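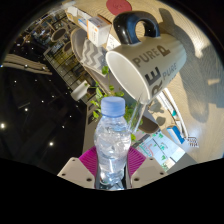 Skadness opens its winter season in December

The guesthouses in Skadness used to close at the end of October and stay shut until Easter. Over the past few winters more of them have kept their doors open, and this year most of the village will be taking guests from the first week of December. If you have only been up in July, when the harbor lot is full by ten in the morning, a winter stay is a different trip. The days are short, the paths are quiet, and you can usually get a table without calling ahead.

Skadness sits at the end of the coast road, 28 miles past Varton. Fewer than 500 people live there year round. The houses run in two rows above the harbor, with the church at the north end and the old net sheds at the south. Three of the sheds have been turned into rooms for couples, each with a wood stove and a window facing the water. They go first, and weekends before the holidays are already filling up. The rooms over the bakery are smaller and cheaper, and you will hear the ovens being loaded early in the morning.

Getting there

The train goes as far as Varton. From the station the coast bus leaves at 9:40 in the morning and again at 4 in the afternoon, and the ride takes a little over an hour with the stop at Matar. In winter there is no later bus, so if your train gets in after 4 you will need to stay the night in Varton or arrange a pickup with your guesthouse. Most of them will do it for a fee if you ask a few days ahead.

Drivers should fill up in Varton. The pump in Matar is closed for the season. The road is plowed daily but the last stretch along the cliff can be icy in the mornings, and winter tires are required from the Matar turnoff on.

What is open

The bathhouse is the main reason many people come at this time of year. It has one hot pool indoors and one outside, plus a small sauna, and it was closed all of last winter while the roof was replaced. Winter hours are noon to 8, every day except Thursday. Towels can be rented at the desk. Guests of the village guesthouses pay half price in the evening, so bring your room card.

The church can be visited in daylight. The painted ceiling is older than anything else in the village, and the light is best before noon - after that the hill puts the whole building in shadow. The tower stays locked until spring.

The small museum in the customs house is open on weekends only. It covers the herring years, the fire and the building of the breakwater, and there is a room upstairs of ship models made by local families. Labels are in English as well.

The smokehouse sells trout and mackerel over the counter all winter. The bakery opens at seven and is often out of cardamom bread by nine. Of the restaurants, the one on the harbor is open every night and the one by the church serves lunch only.

Walks

The path to the lighthouse takes 2 hours out and back and is easy going unless there is fresh snow. It starts behind the net sheds and follows yellow posts the whole way. There is a shelter with a bench just below the light.

The longer walk goes over the hill to Gasum, a farm hamlet on the next bay. In summer there is a café at the far end, but it is closed until May, so take lunch and something hot to drink. Allow most of the day and start early. The upper part of the path is exposed and the guesthouses will tell you in the morning if the wind is too strong for it. You can also go to Gasum by car and walk along the beach, where there are often seals on the rocks at low tide.

Winter rates

From the first week of December through the end of February, guests who book 4 nights pay for three at all the guesthouses in the village except over New Year's. Breakfast is included. Dogs are welcome in the net sheds but not in the rooms over the bakery.

Bookings are taken by phone or email through the harbor office, mornings only in winter. The bus timetable and a map of the marked paths are available there as well, and at the station in Varton.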